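Lab notebook > Arilholm cell > July > PC tower, demonstrations

We use cookies to keep you signed in and to count page views. Accept / Manage settings

Entry by Güven, started 9:40. Beril on the leader arms, Denise on the log until lunch.

Plan from Hatice was 100 demonstrations of the drive task on the open tower, all from the same start pose. I said last week that I don't believe in the same start pose and I still don't. The set we already have is 896 episodes from the Kolcombe bench, and the policy trained on it reaches for where the case used to be. Adding 100 more with the case in one place gives us 996 episodes of the same habit. Hatice's answer is that we need a clean baseline first. Fine. Doing it her way, writing down what bothers me.

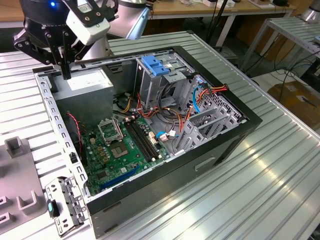
First block went slowly. Beril likes to come in high and hang over the rim before she commits, and on playback that pause can take up a third of the episode. I don't know what a learner is supposed to make of it. For her it is thinking time. In the data it is a lot of near-identical observations labeled "don't move," and I'd bet the policy learns to park there. Asked her to keep going if she can. She said she can't see the latch well enough from the operator seat to do it blind, so we moved her monitor closer. Somewhat better after that.

Threw out 6 episodes before 11:00. Reasons, so that someone doesn't put them back:
- four where the fingers touched the cables and she backed off and tried again
- one where recording started late
- one where the arm had already drifted from the start pose

Denise objects to dropping the four retries. Her point is that recoveries are exactly what the Kolcombe set lacks. I half agree, but then they need their own tag, and we have no tag for it in the Clekon logger, just good/bad. Left them in a side folder called retries_maybe. Not deleted.

The wiring is my other complaint. It shifts whenever anything brushes it and we don't put it back the same way, so "fixed scene" is only true for the chassis. I'm happy about that, privately. Hatice wants it tied down. If we tie it down I want a second batch with it loose, same operator, otherwise we'll never know what the tie bought us. 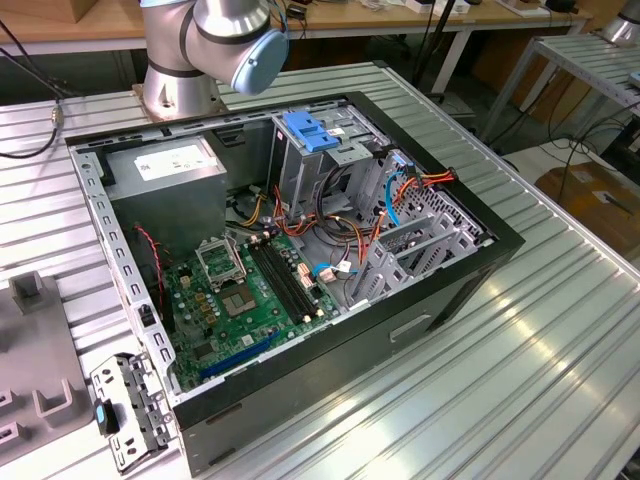 3 min read

Checked the scene views at midday, with the arm over the case. Mostly I wanted to know whether the latch on the drive cage can be made out from the outside view alone. It can, it's the bluest thing near the top of the case. That worries me a little. A blue lever on gray metal is an easy target, and success here may say nothing about a cage with a black one. The expansion slot is blue too, and so is the SATA cable. I'd like to see what happens when we put tape over the lever at test time. Nurhan thinks the wrist view will carry it. Nurhan has thought this about every task since Çınar and was right once.

Also: the CPU socket on this board is open and empty, with the bracket standing up. For drive work it doesn't matter. If anybody wants to reuse these episodes for a socket task later, they should know the bracket state never changes, so there's nothing in here about opening it.

Asked for a look at how Kolcombe handled the loose bracket. Their notes say "beside case." Which side, what angle, which end has the tab? Useless. I'm going to write ours down properly.

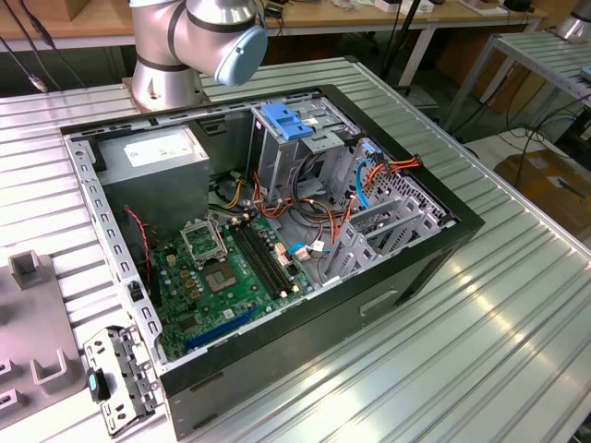 Reset procedure as of 13:15, to be followed by whoever takes over:

1. Arm home. Wait for the logger to say ready.
2. Case against the tape marks. Don't square it by eye.
3. Loose bracket at the lower left, by the case, tab end as on the bench printout.
4. Fixture tray stays where it is. If you bump it, stop and say so in the log.
5. Leave the cables alone unless they block the cage.

Step 5 is mine and Hatice hasn't signed off on it.

Second block after lunch, Nurhan driving. Very different style: straight in, hardly any hover, shorter episodes. They look nicer. Whether they train better is another matter, and mixing the two operators in one set without a label would be asking for trouble. Operator name now goes in the comment field, spelled the same way each time please. I found 3 spellings of Gündoğdu in the morning's test files and one of them was mine.
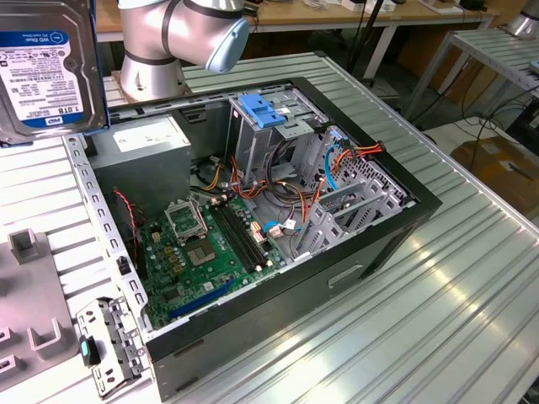 Scene view with the 1.0TB WD Elite standing at upper left, tray and bracket on the near side of the arm.

One argument left over from the afternoon. Hatice wants to report success rate on held-out episodes from this same batch. I think that number will be high and mean very little. Same case, same board, same light. I'd hold out an operator instead: train on Beril, test against Nurhan's starts, or the other way around. Costs nothing, we have the files.

To do
- ask Clekon whether the logger can take a third tag
- trim or keep the hover? try both on a small subset
- tape over the blue lever, Denise has the gray roll
- batch with the case turned a bit, even if it's only a short one
- retries_maybe: decide before Hatice's upload script runs tonight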